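**FOR IMMEDIATE RELEASE**
Flerkdale, 21 Sep 2020

# Dosby asks for proof before Flerkdale stores roll out the "Better Pick" snack label

Dosby, the Flerkdale shoppers' group, said today that it will not back the new "Better Pick" label for snacks and soft drinks until the company behind it shows how the ratings are worked out. The label, sold to stores by Pilon, is due to go on shelf tags across town next month.

Pilon says its trial changed what people buy. Dosby has read the short report that came with that claim and finds very little in it to lean on.

The trial ran for 16 weeks and took in 900 households. All of them shopped at stores owned by Shehu, and Shehu paid for the work. The report gives a single headline result, a rise in sales of items marked as a Better Pick. It leaves out what those items cost during the trial, where they sat on the shelf, and whether any of them were on special. A granola bar that moves to eye level and drops in price will sell better with any sticker you like, or with none.

"We would love a label that works," a Dosby spokesperson said. "We've been asking for one for years. But a sales chart from the people selling the label is a sales chart."

Dosby sent Pilon a list of written questions in April. Two have been answered. Pilon confirmed that the ratings compare each item only with others of the same type, so a candy bar can be a Better Pick if other candy bars are worse. It also confirmed that brands may ask for a second review if they don't like their first result. It did not say how often a review ends with a lower rating.

The group has 2 demands. The first is that Pilon publish the full scoring method, with the cutoffs for sugar, salt and fat. The second is that Shehu release its price and shelf records for the trial period, so that someone outside the company can check whether the label did anything at all.

Shehu has told Dosby that the records are "commercially sensitive." Dosby notes that shelf prices are printed on the shelf.

There is also the matter of the design. The current tag is a pale gray leaf with one, two or three veins, explained in a line of type underneath. Pilon calls it "intuitive." Dosby members who were shown the tag without the explanation mostly took it for an ad for lettuce.

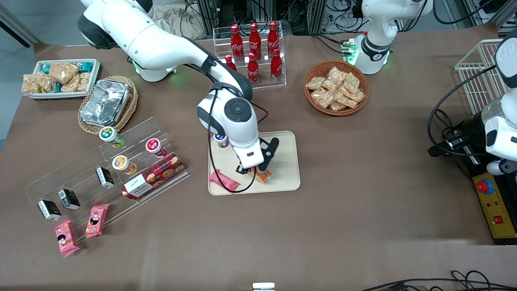
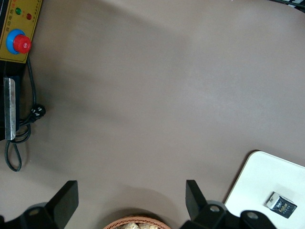
Dosby wants any rating used in Flerkdale to make sense to a shopper who has a cart, a list and very little time. Color does most of that work. The yellow panel in the second photo has a line of printing too small to read in full, yet the green light and the red light under it come across right away. A shelf tag could do as much — green for go ahead, red for think twice — and leave the leaf to the produce aisle. Pilon says it looked at color and dropped it after talking with brands. It has not said which brands, or what they told it.

Shoppers who have seen the tags in a store are invited to send Dosby the product name, the price and the number of veins shown. The group will hold an open meeting on the label before the rollout, and Pilon and Shehu have both been asked to attend. Neither has replied.

**About Dosby**
Dosby is a member-funded group that looks at prices, labels and store claims in Flerkdale. It takes no money from stores or food brands.

**Press contact**
Dosby press desk, Flerkdale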